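Gillska Mixed Tableware
Reading time: 2 minutes

Gillska is the everyday plastic tableware line from Gelinier. It is sold as loose pieces, so you can put together a set in the shapes and colors you need and add to it later. Most people buy it for children's meals, picnics and snack tables, or to keep in a camper.

The line has bowls in several sizes, flat plates with a wide rim, and tumblers. Large bowls are meant for salad, popcorn or fruit. Medium bowls suit cereal and soup. The small ones hold dips, nuts or a child's portion of yogurt. Plates are shallow and take a sandwich or a slice of pizza without trouble, but are not a good choice for anything with a lot of sauce.

Colors are sold under plain names: lime, purple, red, orange, blue and turquoise. Not every shape comes in every color. Shades can differ a little between batches, and orange and red are the two where customers notice it most. If you want an exact match, order all the pieces at one time.
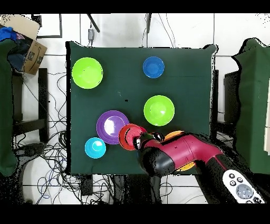
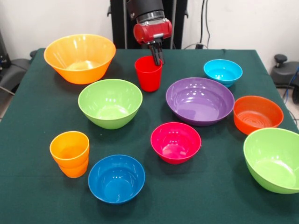 Gillska pieces in mixed colors on a dark green cloth.

Sizes and capacity
The medium bowl holds 470 ml when filled to the rim. For cereal with milk, plan on filling it two-thirds full. Bowls of the same size nest inside each other. Store the tumblers in their own stack, as they take up more space if you mix them with the bowls.

Care
Wash before first use. All pieces can go on the top rack of the dishwasher. Do not use them in the oven or under a grill, and do not pour in oil straight from the pan. We do not recommend the microwave. Tomato sauce and curry can leave a stain on the lighter colors if left overnight. A paste of baking soda and water, left on for 5 minutes, takes most of it off. Scouring pads will dull the gloss.

Ordering
Minimum order is 2 pieces. Schools and day camps ordering 100 pieces or more can ask for the Zwane price list, which covers the same items packed in plain cartons. New colors are added in September. Prelix lids fit the small and medium bowls only and are sold separately.

Returns are accepted on unused pieces. If something arrives cracked, send us the order number and we will replace it.

Comments

Charmaine Van Wyk
Bought the purple and turquoise for my sister's kids. Good weight, not flimsy. The lids are tight at first.

dockside_m
Is the large bowl the same depth in every color? My old orange one seems wider than what I see in the shop.

Gelinier Customer Desk
The large bowl was changed slightly when the line was updated. The older one is a bit wider. They still stack.

Ruthie
Curry stain did come off my lime bowl with the baking soda, but it needed two goes.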